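Staff Forum > Workplace Change > Automated food preparation at the Podadska site

Thread started Thursday, June 22, 2023
544 views, 5 replies

Enska_Ops
Colleagues are advised that the first stage of automated food preparation at Podadska is now under way. The Enska arm has been assigned to sorting, plating and clearing at the practice counter. No position is to be removed during this stage. Kitchen assistants will move to a revised roster, with counter duty in the morning and ordering duty in the afternoon. Comments are invited in this thread and will be forwarded to management.

prep_bench_2
Thank you for the notice. I would ask that the term "revised roster" be explained more fully. Under the present arrangement, an assistant on the early shift finishes at two. Ordering duty runs until four. For those of us with children at school, that is a considerable change, and it was not raised at the June briefing.

Hamdy_Rep
The Hamdy delegates have recorded the same concern. We do not oppose the equipment. Our position is that a change in finishing times requires consultation under the site agreement, whether or not a machine is the cause of it.

candau_trainer
I speak for the training side at Candau. Members who have not yet visited the counter may find it useful to see the working area. The plush fruit on the blue plate is for handling practice, and the cutting board is under the gripper.
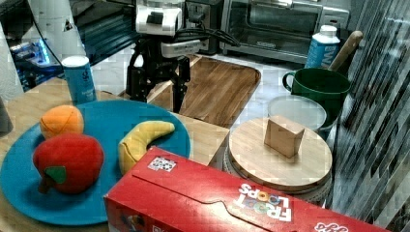 What the training covers

candau_trainer (continued)
Each assistant will complete two sessions. The first deals with laying out the counter and stopping the arm. The second deals with keeping the task log, which stood at 1166 entries when I last checked. No programming is required. Assistants already know how a counter ought to be organized, and that knowledge is what we are relying on.

nightshift_dish
With respect, I disagree with the last point. If our knowledge is being relied upon, it should be reflected in the pay grade. Keeping a log is clerical work and was formerly done by the supervisor. I also find that watching a machine is more tiring than doing the job by hand - my colleagues on nights say the same.

Enska_Ops
The question of grading has been noted and will be placed before management together with the matter of finishing times. Until a reply is received, ordering duty after two will be voluntary. Please quote reference 2244 in any written submission.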